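Curtain as a room divider - teal one too long, hem or leave it?
Home Projects > Fabric and Windows
Started by dilbridge_dan, November

dilbridge_dan
Looking for opinions. I put up a curtain to split our workroom in two and I'm not sure I did it right. The room is 19 feet long and the curtain runs across it on a ceiling track. It's a Hirkum panel in teal, the plain one with no pattern. I paid 63 dollars for it.

Two things bother me. It came 100 inches long and the drop from the track is less than that, so I have extra at the bottom. And I can't decide how full it should be. Right now I have it pushed together enough to get soft, rounded folds. If I pull it wider it covers more of the room but it goes flat and looks like a bedsheet.

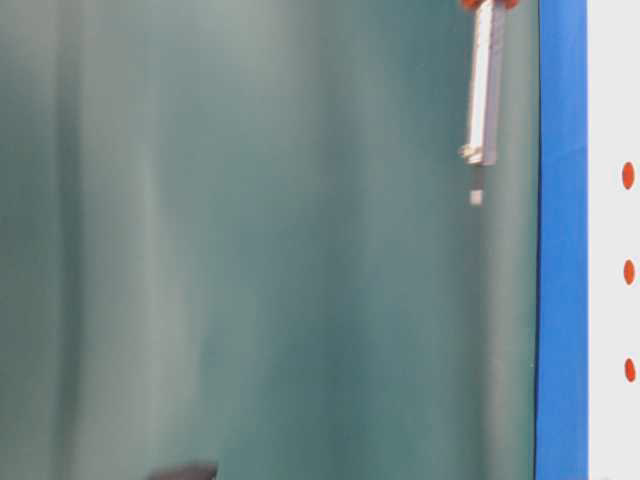

My wife likes the folds. I like them too, but I lose coverage on one side and would need a second panel to make up for it. The color also changes a lot depending on how it hangs. Pulled tight it's one even green. Gathered, the high parts go pale and minty and the low parts go close to blue. I didn't expect that from a plain fabric.

So: second panel or stretch this one? And would you hem it now or wait?

rwquintero
Second panel. The usual rule is twice the width of the track for a full look, one and a half if you're being cheap. Stretched flat never looks finished.

patchpocket
Wait on the hem. Let it hang for a few weeks first. I hemmed one the day it went up and it dropped enough to drag on the floor.

marlow_k
I don't agree with the twice the width rule for a divider. That's for windows. On a divider you slide it back and forth all day, and double fabric makes a thick stack when it's open. I went with 30 percent extra on mine and it's fine.

rwquintero
30 percent will look flat next to what he has now. He said he likes the folds.

marlow_k
He also said he wants coverage. It's a workroom.

ncamacho
Before you buy the second panel, check the dye lot. I got two teal ones from Fimuten months apart and they don't match. One is grayer. You'd see it right down the middle. If the store can't match it, return the first and buy both together.
- Nayeli Camacho

dilbridge_dan
Good point on the dye lot, the label is still on the package so I'll take it with me. I'm going with the second panel. It stays open in the morning and closed after that, so I don't care much about the stack.

patchpocket
And the hem?

dilbridge_dan
Pinned it up for now. I'll sew it after the holidays.

marlow_k
Use clips. Pins leave holes if they sit in there that long.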